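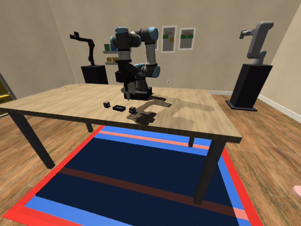
Drastidix 305 Mesh Radio for Small Unmanned Aircraft

Overview

If you have ever stood at the edge of a field watching your video feed turn into colored squares while the aircraft was still well within sight, you already understand why we built the Drastidix 305. We have been there too, more times than we'd care to admit, and a good part of this radio came out of those long afternoons of walking back to the truck to try another antenna.

The Drastidix 305 is a lightweight mesh radio made by Cloltholm for multirotor and fixed-wing aircraft. It carries your control link, your telemetry and your payload video over one connection, and it lets every aircraft in the air pass traffic along for the others. When one of them drops behind a tree line or a grain elevator, its data hops through whichever neighbor has the clearest path home. You don't have to tell it which one (though you can, if you like to be in charge of such things, and plenty of our customers do!).

The radio weighs 90 grams without antennas, so it will ride along happily on airframes that could never have lifted our older units. We spent a whole winter shaving that number down, and the people who fly small survey aircraft have been very kind about it.

What's in the box

Drastidix 305 radio
Antennas, pair, with right-angle adapters
Power lead, bare ends
Ethernet lead, locking connector
Vibration mount with screws
Printed quick start card

The ground station is sold separately. Many customers already own one from us, and we didn't want anybody paying for a second one just to leave it in a drawer.

Radios and networks

A starter network is 3 radios, usually two in the air and one on the ground. You can add more whenever you're ready, and new units join by themselves once they share your network key. Loading the key takes a laptop and a cable the first time. After that, you can hand it from one radio to the next at the bench, and we think you'll find it a pleasant little job compared with the way it used to be done.

Every link is encrypted from the moment the radio powers up. There is no unencrypted mode, and we do get asked for one now and then, usually by folks with older ground software. If that's you, please write to us before ordering, as the Clinport adapter will probably get you going without any changes on your side.

Works with Clinport and Alcaraz

Clinport is our small serial adapter for autopilots without an Ethernet port. It sits between the autopilot and the radio and needs no setup beyond choosing the baud rate. Alcaraz is our planning and monitoring software, which draws the network on a map while you fly, so you can see which aircraft is relaying for which. It's a free download for radio owners. You can also leave Alcaraz out entirely and use the settings page built into each radio.

Mounting advice

Keep the antennas clear of carbon fiber, and if you can, put one vertical and one sideways. Give the radio some moving air. It gets warm on the bench with the props off, warmer than it ever does in flight, so a desk fan is a good friend during long setup sessions. Tighten the vibration mount by hand only.

Warranty and repairs

The warranty runs 4 years from the day we ship and covers everything but crash damage and water. Crashed units are still worth sending back. We can often replace a connector or a shield can for far less than the price of a new radio, and we'll call you with a figure before we touch anything.

Ordering

Orders received by noon on Friday go out the same day when stock allows. For fleets, or for a loaner pair to try on your own airframe, use the contact form and tell us a little about what you fly, how far out you take it and what the ground looks like in between. The hills matter more than the distance, so a rough sketch of your site is very welcome.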